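Wiver Count Station: Set-Up Guide for Local Referendums
Section 5. Preparing the Counting Room
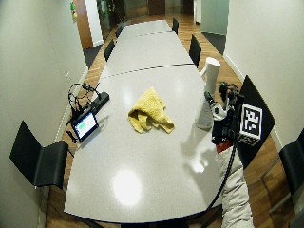 Figure 5-1. Conference table with tablet and power strip.

Complete this section before the polls close. You will need the station tablet, the Kitport supply case, the room plan from Section 4 and the sealed envelope holding the two supervisor codes. The steps are the same for a single-question ballot and for a ballot with two questions. If your district is holding a candidate election on the same day, set up a separate station for it.

5.1 Setting out the room

1. Check the room number against the plan. If the room has been changed, write the new number on the plan and have the presiding officer initial it.
2. Mark the public line with the tape from the Kitport case. Observers stay behind this line, and it must leave them a clear view of the counting table.
3. Place the tablet where the recorder can reach it without leaning over ballots.
4. Connect the tablet to power. Do not run the station on battery for a full count.
5. Post the notice of count on the outside of the door.

CAUTION: Keep cables out of walkways. Tape down any cable that crosses the floor on the public side of the line.

5.2 Starting the station

1. Press and hold the power button until the Wiver start page opens.
2. Enter the district code. In Sistcombe the code is 139. Other districts will find theirs on the inside cover of the ballot register.
3. Enter the first supervisor code, then hand the tablet to the second supervisor for the other code. One person may not enter both.
4. Read the referendum question shown on the page and compare it word for word with a printed ballot. If there is any difference, stop and call the district office.
5. Tap Confirm Question. The Yes, No and Rejected totals should all read zero.
6. Print the zero report. Both supervisors sign it and place it in the front pocket of the register.

Note: The station locks after 90 minutes without an entry. To unlock it, repeat step 3. Totals already saved are not lost.

5.3 Admitting observers

1. Ask each observer for an accreditation card. Both campaigns may send observers, and so may registered civic groups.
2. Write the card number and time of arrival in the observer log.
3. Give each observer a copy of the rules sheet.

No more than 5 observers may be in the room at once. If others are waiting, let them in as places open up, in the order they arrived. Observers may take notes. They may not touch ballots, the register or the tablet.

5.4 If the station does not start

Screen stays dark: check that the power strip is switched on, then hold the power button again.
District code refused: re-enter the code without spaces. If it is refused a second time, call the district office.
Wrong question shown: do not confirm. Turn the station off and switch to the paper tally in Section 9.
Zero report shows a number other than zero: do not clear it yourself. Keep the printout and wait for instructions.

The Jaiswal tally sheet used in earlier referendums is still valid for a paper count. Use the version marked October on the lower edge and discard older copies.

Section revised September 2020. Continue to Section 6, Opening the Ballot Boxes.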